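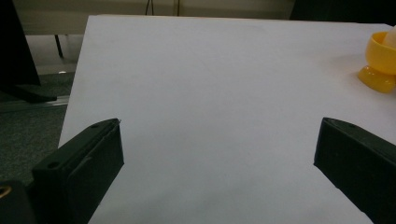 Sourdough keeps going flat in my new apartment - what changed?

Started by Celeste Alarcón, Baking at Home board, 6 replies

Celeste Alarcón
Hello all, and sorry in advance for the length of this. I moved in April from a drafty old house to a third-floor apartment, and my bread has gone downhill ever since. Same starter (seven years old, given to me by my aunt), same flour, same Dutch oven, and still every loaf spreads out like a pancake the minute I turn it out of the basket. The crumb is gummy near the bottom and the crust is pale on one side. The flavor is lovely, I'll say that for it, and my neighbors are happy to take the failures off my hands, but I do miss a proper tall loaf!

My usual dough is 417 grams of bread flour, water at 65 percent, a good scoop of starter and salt. I mix after supper, leave it on the counter overnight and shape it at six in the morning before work. Any ideas would be so welcome.

Hajnalka Rácz
Welcome to the board, Celeste! I'd bet a whole batch of rolls that your new kitchen is warmer than your old one. A dough that was just right after nine hours in a drafty house can be long past its best after nine hours in an apartment, where you get everybody else's heat coming up through the floor. When you shape it in the morning, does it feel slack and sticky, and tear when you pull it? If so it's gone too far. Try mixing right before bed with half the starter, and change nothing else for one bake so you know what did it.

Sándor Hegedűs
I'll disagree a little with Hajnalka, with all respect, as I've learned a great deal from her over the years. Warm kitchens are part of it, but I'd look at the water first. When we moved across the river to Ladine the tap water smelled like a swimming pool, and my starter sulked for a month. I started leaving a pitcher out on the counter overnight and things picked up. It costs nothing to try. And is the starter doubling after you feed it? You didn't say, and I'd want to know that before touching the recipe.

Hajnalka Rácz
Sándor, you and your pitcher! I've used tap water straight from the faucet in four different towns and never had any trouble. I do agree about watching the starter, though. Put a rubber band around the jar at the level where you fed it, Celeste, and look at it every hour or so one afternoon when you're home.

The other thing is your work surface. Shaping is where a lot of tall loaves are lost. Use very little flour, so the dough has something to grip as you drag it toward you. I shaped on a floured towel for years and could never get any tension into the loaf, and then I switched to a smooth bare board and it was like somebody else's bread.

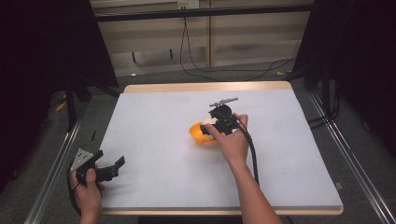
Eun-ji Shim
I'm with Hajnalka on the bare surface, but please don't skip the rest before the final shape - twenty minutes under a bowl, longer if it fights you. I also think the pale side is a separate problem. Ovens in rentals can be terribly uneven, and mine browned everything on the left until I began turning the pot halfway through. An oven thermometer would tell you a lot.

Celeste Alarcón
You are all so kind. I put a thermometer on the counter last night and it read 78 degrees at bedtime, and my old kitchen was never above 66, so I think Hajnalka may get to keep her rolls. The starter doubled in under four hours, Sándor, so it seems to be in good spirits, but I've filled a pitcher anyway to keep the peace. Tonight I'll mix late with half the starter. Should I drop the water too, or leave it?

Sándor Hegedűs
Leave the water amount alone for now. One thing at a time, and on that Hajnalka and I agree completely. Please do let us know how tall it comes out, and try the pitcher on the next one.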